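Home | Tickets | Knowledge base | Site status | Log out

Ticket 2351 - Label printer at packing bench 2 drops every few jobs
Thu 23 September
Logged by Ilango Amin, Sturuncombe site

Status: Resolved, monitoring
Priority: Medium
Assigned to: Marek Šimko

Original report

The label printer on packing bench 2 stops printing part way through the morning. The queue on the bench PC says "Printing" but nothing comes out. If I turn the printer off and on again it prints whatever is waiting, sometimes with two copies of the last label, and then it works for a while. It has been like this since the start of the week. Bench 1 has the same model of printer and is fine.

It holds up the Okafor orders more than the others, as those go out with a label on every inner box. We had one carton go to the loading door with the wrong inner label on it yesterday. It was caught, but I would like this sorted before the month end rush.

Things I have tried:
- New roll of labels
- Cleaned the print head with a wipe
- Swapped the power lead with bench 1
- Restarted the bench PC

None of it made any difference.

Reply - Marek Šimko

Thanks Ilango. Can you tell me three things?

1. When it stops, is the light on the front of the printer green, amber or off?
2. Is the network cable going into the wall, or into the small switch under the bench?
3. Can you print the settings page (hold the feed button until it flashes twice, then let go) and type the address from it in here?

Please don't delete the queue or reinstall anything yet. I would like to see it in the broken state.

Reply - Ilango Amin

Light is green the whole time, even when it isn't printing. Cable goes to the small switch under the bench. The address on the page ends in 61. I wrote it on the lid of the printer in pencil as well.

It stopped again just after the tea break. I left it alone for you.

Reply - Marek Šimko

Connected to the bench PC from here. The queue had nine jobs in it. The PC was sending to the address ending in 61, which matches your page, so the PC is pointed at the right place.

I ran a ping to that address and let it go to 500. Most came back quickly. Then there was a run of no replies, then a run of slow ones, then normal again. During the gap I asked you on the phone to pull the network cable out of the printer. The replies carried on with the cable out. So something else on the network is answering to the same address.

This fits with the light staying green. The printer thinks it is connected and waiting, and the jobs are going somewhere else or getting lost between the two.

Finding the other device

The address list on the main switch shows the number being claimed by two different pieces of hardware. One is the bench 2 printer. The other is on a port in the first floor cabinet, labelled "meeting room / spare". I can't see from here what is plugged into it.

Ilango, could you go up and see what is on that port? The cabinet key is on the hook in the front office. The patch lead should be yellow, but the colours stopped meaning much after the June move.

Reply - Ilango Amin

Lead is grey, not yellow. It goes to the wall socket behind the door in the small meeting room. There is an old desk label printer on the windowsill in there, plugged in and switched on. It has an Altilham asset sticker on the underside, so it must have come over from their unit when we took on the shelving. Accounts have been using it for file labels over a USB lead, and somebody put the network cable in as well on Monday.

It had a small pile of our labels in front of it. I have put them in the shredding bag.

Reply - Marek Šimko

That's the one. It will have kept whatever fixed address it was given at Altilham, and they used the same range we do. Please take the network cable out of it and leave the USB in. Accounts won't notice any change.

Then, on bench 2:

1. Cancel all the jobs in the queue.
2. Turn the printer off, wait for the lights to go out, turn it on.
3. Print a test page from the PC, not from the button.
4. Print ten ordinary labels one after another and tell me if any are missing.

Reply - Ilango Amin

Done. Test page came out first time. Ten labels, none missing. I did another ten while I was there.

One more thing while this is open. The labels on bench 2 are printing slightly low, so the bottom line of the address is close to the edge. It wasn't doing that before. Is it to do with the same fault?

Reply - Marek Šimko

No, that's separate. The new roll you fitted is from the Dastolico box and those have a smaller gap between labels than the old stock. The printer needs to measure the gap again.

With the new roll in, hold feed until it flashes once and let go. It will push out several blank labels and stop. Throw those away. If the text is still low after that, go into the printer preferences on the PC and check that the stock type says "Labels with gaps" and not "Continuous".

Reply - Ilango Amin

It was set to Continuous. Changed it, measured again, and the text is in the right place now. Bench 1 was already on the correct setting.
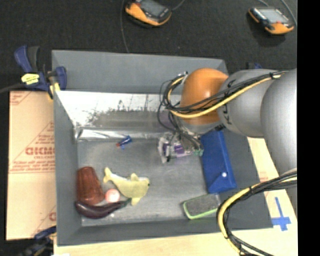
Permanent changes made

- Bench 2 printer now has a reserved address outside the range handed out to laptops and phones. The new one ends in 12. The port on the bench PC has been changed to match.
- Bench 1 printer moved to a reserved address as well, ending in 11.
- Spare port in the first floor cabinet switched off. Raise a ticket if the meeting room needs it.
- Desk printer in the meeting room reset to factory settings, so it will ask for an address if it is ever plugged in again. Altilham sticker left on for now - I will ask them if they want it back.
- Pencilled number on the lid of bench 2 is out of date. Please rub it out and write the new one.

Checks after the change

Ping to the new bench 2 address, 700 sent, none lost. Same for bench 1. I left the queue page open on my screen for the afternoon and every job cleared within a few seconds.

One job did sit at "Spooling" for longer than I liked. It was a PDF with a full page logo in it, sent to the label printer by mistake, and it was cancelled at the bench. Nothing to do with this fault.

If it happens again

Leave the printer on and leave the queue as it is. Pull the network cable out of the back of the printer and ring me. If I can still get a reply from its address, we have another clash and I can find the port from the main switch. If I can't, the trouble is more likely the lead or the little switch under the bench, and there is a spare of each in the bottom drawer in the front office.

Please don't give any printer a fixed address from its own menu. Ask for one on a ticket and it will be added to the list.

Reply - Ilango Amin

All fine so far. Number on the lid changed. Happy for this to be closed once you've watched it for a bit. Can the wrong inner label from yesterday be noted against this ticket so it doesn't come back as a packing error?

Reply - Marek Šimko

Noted. I have set this to Resolved and it will close by itself in a week if there are no replies.

Related tickets

- Bench 1 scanner beeps but does not enter the code
- Okafor label template: postcode on wrong line
- First floor cabinet: relabel ports after move
- Front office printer asks for tray 3
- Request: second roll holder for packing bench 2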